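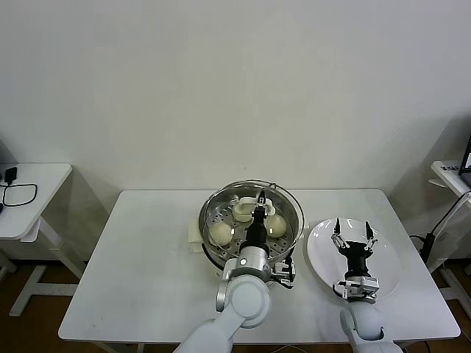 Kitchen tips: sharing the bun station with the arms

Since 9th November the Floncombe staff kitchen has had two arms moving buns from steamer to plate. Cooks still fill, pleat and judge when a batch is done. There's less reaching over steam and more checking, and the 28 minutes saved each shift goes to prep.

Before you start

Set the plate to the right of the steamer. Keep wrapping and boxes off the bench while the arms are on.
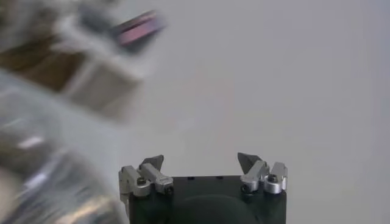

Fingertips apart, nothing between them.

Wipe the fingertips with a damp cloth between batches. Don't use oil on them.

Loading the tray
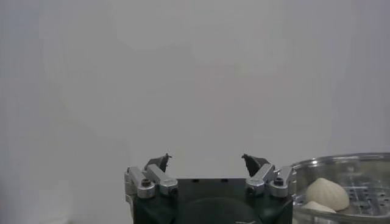 When a bun sticks

Press pause, then free it with a wet spatula. Note it in the Jurari log so the next shift knows which dough it was. Rosters stay the same until December.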